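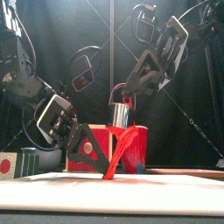
How long do I have to leave the dehumidifier running before I can trust the reading on the front?

Give it a full day in a closed room. The number you see in the first few hours is mostly the air right next to the machine, and it will jump all over the place every time somebody opens a door.

Section 3. Setting up your Haltirura for a basement

I wrote this section after putting one of these in my own basement in Stisstead, which is 900 square feet of block wall and bad decisions by the previous owner. The quick card in the box is fine if you have a nice dry bedroom. Basements need a little more fuss, so get a coffee and read this through once before you start moving things.

Before you plug it in

1. Stand the unit upright and leave it alone overnight. It probably spent part of its trip on its side, and the oil in the compressor needs time to settle back down. I know you want to turn it on! Wait.

2. Peel the blue tape off the bucket, the float and the rear grille. There are two strips on the float and the second one hides underneath. If you miss it, the machine will think the bucket is full forever and you'll be calling us (Rajitha Chowdhury answers most of those calls and she will ask about the tape first).

3. Pick your spot. You want 18 inches of clear space at the back and on both sides, and open air above. Mine is near the middle of the long wall, away from the stairs.

4. Check the floor with a level. A small tilt is okay. If the bubble is all the way over, shim the low side, or the bucket will shut off early and slop on you when you pull it out.

CAUTION: Plug straight into a grounded wall outlet. No extension cords, no power strips, and don't share the outlet with a sump pump or a freezer.

Running the drain hose

You can empty the bucket by hand, and for the first few days I'd do exactly that, just to get a feel for how much water your basement gives up. After that most people get tired of the stairs and hook up the hose.

5. Unscrew the cap on the lower left of the back panel. Keep it. I taped mine inside the filter door.

6. Push the rubber plug out of the port behind the cap. It's tight the first time. A blunt pencil works, a screwdriver will chew it up.

7. Thread the hose on by hand until it's snug. Don't use pliers, the fitting is plastic and it cracks.

8. Run the hose downhill all the way to the floor drain. It can't climb, even a little, and it can't have a belly in the middle. If your drain is higher than the port you'll need the Warkska pump, which is sold separately and has its own instructions.

9. Pour a cup of water into the tray through the front and watch the far end of the hose. Water should come out there, with nothing in the bucket.

NOTE: The hose in the box is short. Any garden hose with a standard female end will do, but cut it to length instead of coiling up the extra. Uldis Koppel in our repair shop has a whole shelf of units that came back "leaking" when the trouble was a coil of hose sitting behind the machine.

Setting the humidity

10. Hold the drop button for 3 seconds until the display blinks.

11. Use the arrows to choose a target. I start everybody at 50 percent. Lower sounds better on paper — it mostly just means the compressor runs all night and your power bill goes up.

12. Set the fan to high for the first week, then drop it to low and see if the number holds.

13. Shut the basement windows, and keep them shut in August especially. I used to open mine to "air the place out" on warm afternoons and all I did was let in wet air that condensed on the cold walls.

If the number on the display worries you, buy a cheap separate gauge and set it across the room. The Diekmann one that I use reads a few points higher than the machine and I've stopped arguing with it. What matters is whether both of them come down over the week.

First month checks

Rinse the filter every two weeks under lukewarm water and let it dry all the way before it goes back in. Look at the coils while you're there. A light frost in a chilly room is normal and the defrost light will come on by itself. Solid ice is a different story: switch off, let it melt, and don't go at it with anything sharp.

CAUTION: Don't run the unit in a room colder than 41 degrees.

If the bucket light stays on with an empty bucket, pull the bucket, wiggle the float, and slide it back until it clicks. If that doesn't do it, go to Section 6.

Section last updated 4 January 2025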